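Anyone else's oatmeal going gluey since fall??

kurn_mitra
Same oats, same pot, same 2 cups water. Used to be fine. Since November it's wallpaper paste. Only thing I changed is I quit the instant stuff and went to rolled. Help, kids won't touch it

jcarnegie
You're stirring too much. Leave it alone. Stir once when it goes in, once at the end, done

babak_m
Disagree with Jean. No stirring = burnt bottom, then you're scrubbing for 30 minutes. Its the heat. Low the whole way, lid off

kurn_mitra
I do stir a lot, guilty. Gas stove, smallest burner still runs pretty hot. My pot is thin too, got it cheap when we moved to Udberg
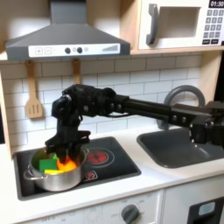 Anyway I tried lid off this morning and it was a bit better? Still gummy by the time the second kid came down. Maybe it's just sitting too long

firouzeh
Sitting is the killer. Mine's a brick after 10 min. Splash of milk and it loosens up

jcarnegie
Milk at the end yes. Milk at the start no, it scorches

babak_m
I start with milk every day and never scorched it. Low heat!! like I said

jcarnegie
ok Babak

firouzeh
Also salt goes in early – tastes flat otherwise. And toast the oats in a little butter first, makes a huge diference

kurn_mitra
Ok butter Friday, one stir, milk at the end. Will report back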